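On the Proper Clearing of a Refreshment Table

Readers of these pages will recall that in August I undertook to set down the arrangements we follow at Arnutbridge when the long room is let for an afternoon. The earlier entries dealt with chairs and with the coat rail. The present one concerns the refreshment table, and in particular the bottled water, which has been the subject of more correspondence than I had expected.

The hall seats 107 when the side benches are in use, although most gatherings are a good deal smaller. For many years we served water from glass pitchers. The practice was pleasant to look at and tiresome to maintain. Pitchers had to be filled at the kitchen tap, carried down a passage with two steps in it, and refilled at intervals by whoever happened to be nearest. After the spring concert it was agreed that small bottles would be provided instead, and I have kept to that decision, with certain reservations that I will set out further down.

The table itself is always covered. My predecessor, Tamara Yurchenko, held that an uncovered table invites people to set down anything at all, and I have found her view to be sound. A plain white cloth is used, without pattern or border. It must hang evenly at the front, and it must be pulled straight again whenever the table has been leaned upon. Specks and smudges are to be expected by the close of an afternoon, and a cloth that shows them is a cloth that will be sent to the laundry.

Trays are red. We own several, purchased together from a catering supplier in Endale that has now closed, and they have lasted very well. A red tray on a white cloth can be found at once by a person carrying something in both hands. The raised rim is of real use, as a bottle laid on its side will otherwise travel some distance before anyone notices it. Each tray is intended to hold what has been finished with, and it should be emptied before it becomes full.
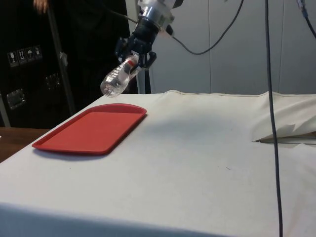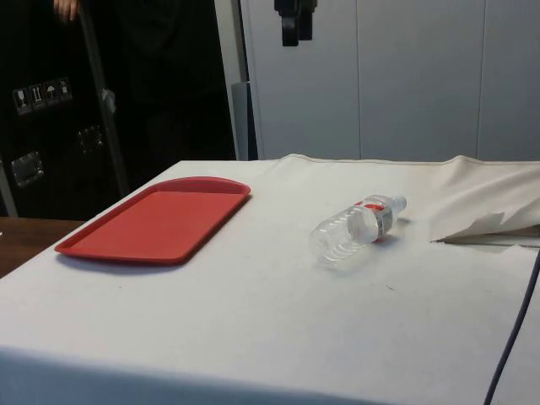
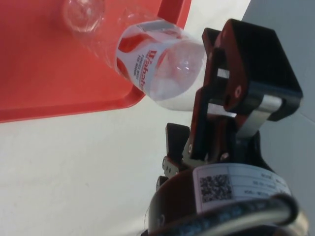 The question of what to do with a bottle that still contains a little water has been raised by two correspondents. Our rule is as follows. The remaining water is poured into the sink, or over the planters by the side door when the weather is dry. The cap is then replaced. Oskari Karppinen has written to say that in his own building the caps are kept apart in a jar, and I do not doubt that this suits them. We have tried it here. The jar was repeatedly mistaken for a collection of some kind, and we discontinued it after one season.

Labels are left on. I am aware that opinions differ. A bottle with its label in place is easier to see against a white cloth than one without, and a good many clear bottles have gone out with the linen because they were lying in a fold. The laundry has been patient with us in this respect – more patient than we deserved – and I should not like to test the arrangement further.

As to quantity, I order 200 bottles at a time, and this has generally carried us through the smaller meetings of a quarter. For the autumn lecture we put out 70, and over half of them came back unopened. Unopened bottles are returned to the carton in the pantry with the caps upward. They are not to be left on the windowsill, where they become unpleasantly warm, nor under the stage, where they were once forgotten until the following year.

I mentioned reservations. The first is the amount of plastic involved, which I regret each time I tie up a bag. A dispenser with a tap has been suggested, and Tikkanen, who look after our kitchen fittings, have offered to measure the alcove for one. The second is that people put a bottle down, forget which one was theirs, and open another. At the Sunday rehearsals we have begun leaving a grease pencil beside the tray so that initials may be written on the cap. It has helped to a modest degree, although the pencil is frequently missing.

The order of clearing remains as it was. Bottles are gathered first and the tray is carried out while the cloth is still down. The tray is then washed in warm water with a little soap and stood on its edge to drain. It should not be stacked while damp, as the trays cling together and have to be pried apart. The cloth is lifted last, by two people if two can be found, and folded inward so that crumbs do not fall on the floor that someone has just swept.

A note on storage will be of use to those who hold a key. The clean cloths are on the second shelf of the tall cupboard, behind the box marked Rumo, which contains the old stage lamps and should be left where it is. The trays stand upright to the left. If the cupboard door sticks, please lift the handle slightly before pulling.

The next entry will deal with the urn, on which I have received a number of firm opinions.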